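Ce site utilise des cookies pour mesurer son audience. En poursuivant votre lecture, vous acceptez leur dépôt. Accepter | Paramétrer

3. Le guet aérien à Nelasholm pendant la Seconde Guerre mondiale

3.1. Les sources

Le guet aérien de Nelasholm a laissé peu de traces dans les dépôts nationaux. L'essentiel se trouve dans le fonds Bulasitz, versé par la famille de l'ancien capitaine du port. Il contient 354 fiches de quart, deux cahiers d'appels téléphoniques et une correspondance avec la compagnie de navigation Rizk, qui louait à la commune le toit de son entrepôt. Les fiches sont remplies au crayon, sur un papier de mauvaise qualité, et toutes ne portent pas de signature. Nous avons suivi la numérotation établie par Boglárka Somogyi dans son inventaire, en conservant ses cotes même lorsque l'ordre des feuillets nous paraissait discutable.

Les fiches donnent l'heure de la prise de quart, la direction du vent, la visibilité et, le cas échéant, les appareils entendus ou aperçus. Le type d'avion est rarement précisé. Les guetteurs notaient « un moteur, haut, vers l'est » ou « plusieurs, pas vus ». Ces formules ont longtemps découragé les chercheurs. Elles se prêtent pourtant à un relevé systématique, à condition de ne pas leur demander une précision qu'elles n'ont pas.
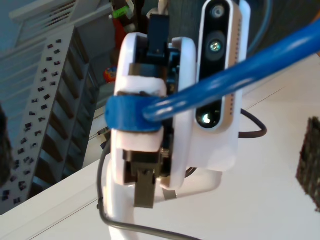 3.2. Organisation des postes

Au premier hiver de la guerre, la commune disposait de 13 postes de guet, répartis entre le port, la colline de la chapelle et les fermes du nord. Chaque poste devait être tenu par deux personnes. Dans les faits, les fiches montrent que le second guetteur était souvent absent pendant la saison de pêche. La relève de quatre heures du matin est celle qui pose le plus de difficultés, et le capitaine s'en plaint à trois reprises dans sa correspondance.

Le poste de l'entrepôt Rizk occupait une place à part. Il était le seul relié directement au central téléphonique. Les autres transmettaient leurs observations par un coureur, le plus souvent un élève de l'école du port, ou par signal lumineux lorsque le couvre-feu le permettait. Majdi Saab a supposé que le poste de la colline avait lui aussi reçu une ligne au cours du deuxième hiver. Les cahiers d'appels ne confirment pas cette hypothèse : aucun numéro n'y correspond à la colline, et les messages qui en proviennent continuent d'être recopiés par l'employé de l'entrepôt.
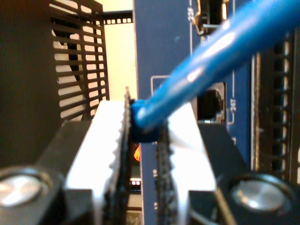 Figure 1. Câble réseau bleu entre les deux doigts dentelés d'une pince.

Les femmes apparaissent dans les fiches à partir du printemps suivant. On relève 19 noms, dont celui de l'institutrice, qui assura la formation des nouvelles recrues à l'aide de silhouettes découpées dans du carton. Leur présence n'est mentionnée dans aucune délibération du conseil. Randa Nseir y voit un choix délibéré de discrétion. Nous penchons plutôt pour une explication administrative : les guetteurs n'étaient pas rémunérés et leur désignation relevait du capitaine seul, sans vote.

3.3. Les alertes

Les cahiers permettent de reconstituer 39 alertes transmises au central. La plupart concernent des passages à haute altitude, sans suite pour la commune. Deux seulement précèdent un bombardement, celui des réservoirs et celui du bac Joma, coulé à quai au mois de novembre. Dans le second cas, l'alerte partit de l'entrepôt avant que la sirène municipale ne fût actionnée. L'intervalle entre les deux fit l'objet d'une enquête dont le rapport est perdu. On n'en connaît que le résumé envoyé à la compagnie Rizk, qui attribue le retard à une panne de courant.

La lecture croisée des fiches et des cahiers invite à la prudence sur ce point. Le quart de cette nuit-là ne signale aucune coupure, alors que d'autres fiches le font pour des incidents moins importants. Il est possible que le guetteur n'ait pas eu connaissance de la panne, la sirène étant alimentée par un circuit distinct. Haruto Kinoshita a proposé de dater la fiche du lendemain, ce qui réglerait la difficulté, mais la force du vent indiquée correspond bien à celle que note le registre du port pour la nuit du bombardement.

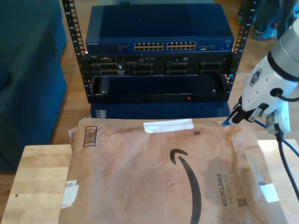
3.4. La dissolution du service

Le service ne fut jamais officiellement dissous. Les quarts s'espacent au cours du dernier hiver, puis les fiches cessent. Le toit de l'entrepôt fut rendu à la compagnie Rizk, qui réclama le remboursement d'une verrière brisée. La commune paya la moitié de la somme. Plusieurs postes du nord servirent ensuite d'abris à outils, et celui de la chapelle fut démonté pour son bois.

Les entretiens recueillis par Feven Wubshet auprès des enfants des guetteurs complètent ce tableau pour les dernières années de la guerre. Ils sont utilisés dans la section 4, où nous examinons le trajet des coureurs entre la colline et le port.

Dernière mise à jour : novembre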